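Zesell Countertop Range: Set-Up and Care Guide
Section 4. Placing the oven and first use

Read this section before plugging the oven in. It applies to all dial-operated models sold by Diltden. For built-in models, see Section 9.

4.1 Choosing a place

1. Pick a flat, level surface that can carry the full weight of the oven and whatever you put in it.
2. Leave an open space of at least 40 mm behind the oven and on both sides. Leave more above it if there is a shelf.
3. Keep the oven away from the sink, the stove and any radiator.
4. Check that the plug will reach a grounded wall outlet. Do not use an extension cord.

Note: Radios and wireless phones may crackle while the oven is running. Move them to another counter.

CAUTION: Do not cover the air vents or store cookbooks, bread or dish towels on top of the oven.

4.2 Unpacking

1. Remove all tape, foam and plastic film from the outside.
2. Open the door and take out the glass tray, the roller ring and the packet with the warranty card.
3. Leave the gray-brown cover on the inside right wall where it is. It protects the heating parts and is not packing material.
4. Look at the door, hinges and seal. If anything is bent or cracked, do not plug the oven in. Call the service desk at Gukbridge.
5. Set the roller ring in the cavity, then lower the glass tray onto the hub until it sits flat. Turn it once by hand.

4.3 First heating

1. Put a microwave-safe cup holding 500 ml of water in the center of the tray.
2. Close the door. You should hear the latch click.
3. Set the power dial to its highest position.
4. Turn the timer dial to two minutes. For times under two minutes, turn it past the two-minute mark and then back.
5. When the bell sounds, open the door and let the cup stand for a minute. Lift it out with an oven mitt.

A slight smell the first time is normal. Open a window and repeat the test once with fresh water.

CAUTION: Never run the oven empty. If you take food out early, turn the timer back to zero.

4.4 Cleaning the door and dials

1. Unplug the oven.
2. Wipe the door and window with a soft damp cloth and a drop of dish soap.
3. Wipe around the dials with a cloth that has been wrung out well. Do not spray cleaner on the control panel.
4. Dry the door seal before closing.
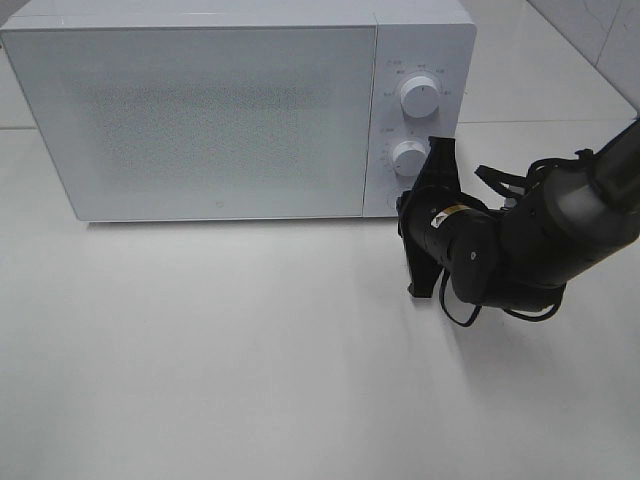
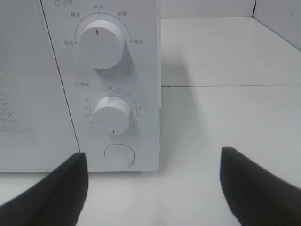

White microwave oven, door and controls.

Reading time: 3 min

4.5 If the oven does not start

1. Check the outlet with a lamp.
2. Open the door and close it firmly.
3. Turn the timer to zero and set it again.
4. If it still does not start, unplug it and contact Gukbridge with the model number from the rear label.

Text: Hui-mei Chow. Checked by Yao-tsung Chou. Revised 13 April 2021.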